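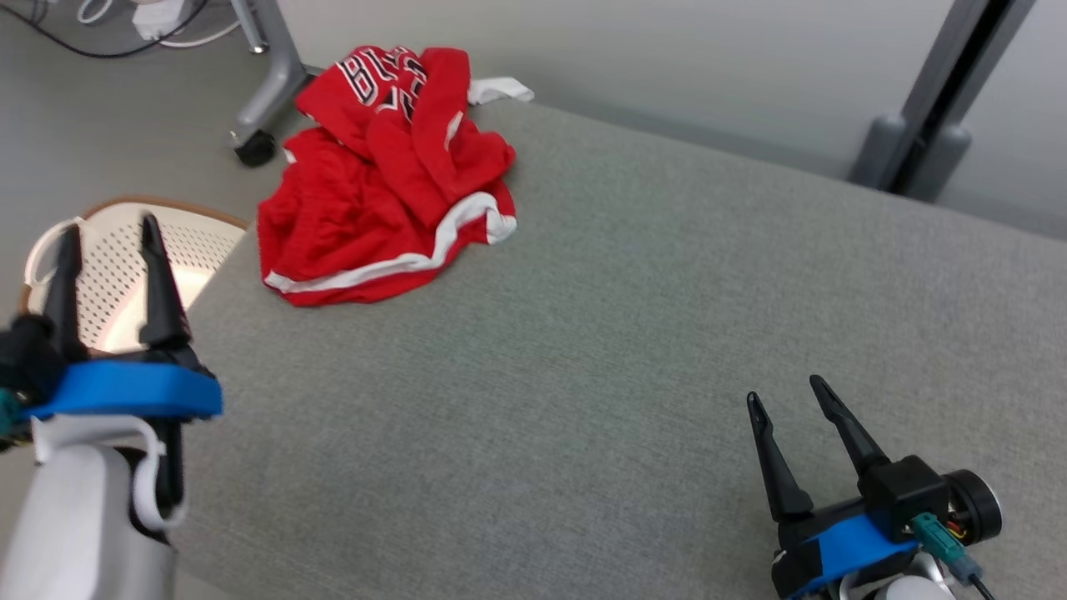
*Red kit with white trim, on gray upholstery.*

Sum-yee Wan has wired 11 bowling alleys for sound and still can't bowl. "I've heard every gutter ball in the state," she says. "Mostly mine."

Her latest job is the Skarance, where the old ceiling speakers had two settings, off and wedding. She split the building into three zones, so the lanes get music, the bar gets the game and the party room gets whatever the parents will put up with.

The cable run came to 2,872 feet. The quote said less. "Pascal measured it," she says of her business partner, Pascal Maillard, who was up a ladder at the time and declined to come down.

The owner's one request was a volume knob behind the shoe counter. She fitted it, with an upper limit. "He turns it all the way up every night around seven," Wan says. "He's very happy with it."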